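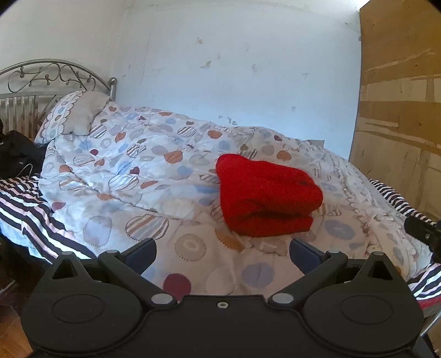 Home Contents Planning Installation Operation Maintenance Index

Stiltano Hand-Held Gripper - Set-up Guide
Section 2: Planning and purchasing
20th March
Prepared by Parvathi Annamalai

2.1 Scope

This section covers what to order, and in what order, before a Stiltano gripper is used for fabric handling in furnished rooms: bed-making, folding, and moving blankets, knitwear and duvets. It does not cover assembly (Section 3) or the transfer of recordings (Section 5). Sites that will work only at a bench should use the shorter order form in Appendix B.

Prices are given in pounds and exclude delivery. They are the figures used by the Follau office for its own planning and should be checked against a current quotation.

2.2 Before you ask for a quotation

1. Write down the tasks. State the item, the starting condition and the finished condition for each one. "Fold blanket" is not enough. "Fold knitted blanket from a heap to a rectangle, on a made or unmade bed" can be costed.

2. List the soft items by thickness. A duvet and a bed sheet place different demands on the fingers. Enter the thickest and thinnest item on line 4 of the order form.

3. Measure the working space. Record the clear floor on each side of the bed that the operator can reach. Where the bed stands in a corner, record the two open sides only and mark the walls on the sketch.

4. Note fixed furniture within arm's reach of the work. Headboards with open scrollwork or upright bars need particular attention, as a finger tip can pass between the bars and catch on the way out.

5. Decide whether the items will be bought or supplied by the household. Household items are cheaper and more varied. Bought items can be replaced like for like when worn.

CAUTION: Do not use the gripper on a bed with a cable, cord or strap lying on the covers until the cord has been moved clear of the working area. Fingers closing on a cord may pull whatever is attached to it off the bed.

2.3 Choosing the finger tips

Two types of finger tip are stocked. Both fit the same arms.

Type F (firm): for folded garments, towels and any item with a definite edge. Lower wear rate on coarse knits.

Type S (soft): for sheets, thin covers and loose fleece. Grips at lower closing force but picks up lint, and must be wiped more often.

If line 4 of the order form shows both thick and thin items, order both types. Changing tips in the middle of a task invalidates the calibration, so tasks should be grouped by tip type when the schedule is drawn up.

NOTE: Tips are sold in pairs. A single replacement tip is not available, and a worn tip should not be run opposite a new one.

2.4 Setting the budget

6. Enter the cost of the gripper body with arms. The planning figure is £700 for each unit.

7. Enter the mounting kit and leads at £300 for each unit. The kit is needed even where a site already owns a Gindelum mount, as the screw spacing is different.

8. Enter consumables for the year. Allow £430 for each unit in regular use on fabric. This covers tips, pads, pivot caps and cleaning materials. It does not cover postage on returned parts.

9. Enter operator time. This is usually the largest line and the one most often left out. Include the time spent putting the bed back to its starting condition between attempts. For large covers the reset can take longer than the task.

10. Enter spares. One complete spare unit should be held at any site where work is booked on consecutive days. 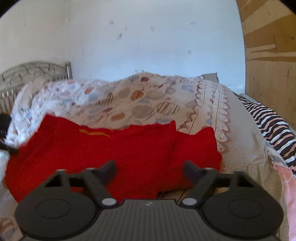 11. Add an allowance for discarded attempts. Large covers bunch, slide and hide their own edges, and an operator new to the work will abandon a fair share of early attempts. Take the allowance from your own trial if you have run one. If not, ask your supplier for the trial sheet and run it before the order is signed.

12. Total the lines and have the sheet signed by the budget holder. Keep a copy with the sketch from step 3.

CAUTION: Do not reduce line 8 to bring the total down. Worn pads slip on knitted fabric, and the operator will tend to squeeze harder to make up for it. This shortens the life of the pivots, which cost more than the pads.

2.5 Buying or hiring

Hire is offered through Iyer for sites that want to test the work before committing. Hired units are supplied with Type F tips only. Type S tips may be bought separately and kept at the end of the hire.

Hire is the better choice where the task list is still changing. Purchase is the better choice where the list is settled and more than 300 hours of use are planned. Between the two, compare the full cost over a year, including consumables - the hire charge covers repairs to the body and arms but not the tips.

2.6 Placing the order

13. Send the order form, the task list and the room sketch together. Forms received without a sketch are held until it arrives.

14. State the delivery address and the name of the person who will sign for the goods. Storage must be indoors and dry.

15. Allow for the December shutdown. Orders not confirmed before the shutdown are dispatched after it, in the order received.

16. On arrival, check the contents against the packing list before opening the inner bags. Report missing parts at once. Opened bags of tips cannot be returned.

NOTE: Keep the outer carton. Units sent back for service in other packaging are accepted at the sender's risk.

Go to Section 3 when all items on the packing list have been ticked.

Previous Next Back to contents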